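Zometti Clear Storage Tub, 9 litre

Home > Storage > Kitchen and Pantry > Zometti

Sold singly or in a carton of 4
Colour: clear
Lid: clip-on, included
Made by Zometti, distributed by Skerkdale

The 9 litre tub is the middle size in the Zometti range and the one we sell most of. It fits a standard pantry shelf with the short side facing out, and it is deep enough for flour, rice or pasta still in their packets. The walls are straight, so you don't lose much room at the bottom, and the base sits into the lid of the tub underneath when stacked.

We changed the lid in September. The old one had a clip on each long side and customers told us the clips went white and snapped after a couple of winters in the garage. The new lid has a thicker hinge and closes with a firmer push. Old lids will not fit new tubs. If you need a spare for the older type, Birgit Baumgart in the parts office still has a small number and will post them out at cost.
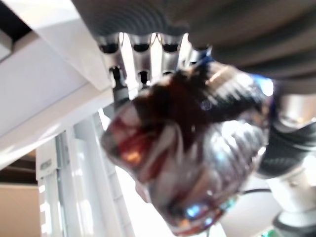 Can the tub go in the dishwasher?
The tub can go on the top rack at up to 40 degrees, but the lid should be washed by hand and dried before you clip it back on.

Care and use

Wipe out with warm soapy water. Scouring pads will leave marks on the plastic. Turmeric and tomato will colour it over time and we don't know of anything that takes the stain out fully. The tub is fine in the fridge. We don't recommend the freezer — the corners go brittle and may crack if dropped.

Stack no more than 3 high when full. Empty tubs nest inside each other with the lids off.

Labels

Each tub comes with one blank label. Pencil rubs off, so use a laundry marker. Extra labels are sold in sheets under the Trikus name and are listed with the accessories.

Delivery and returns

Single tubs go out by regular parcel post. Cartons travel by road freight and someone needs to be home to sign. Orders over $40 ship free to metro addresses. Unused tubs can be returned with the label still on the backing sheet. For trade orders, contact Hauke Kettler at the Skerkdale warehouse and include your account number.

Related items: Zometti shallow tub, Zometti tall tub with scoop, Trikus label sheets

Page updated 2017-08-29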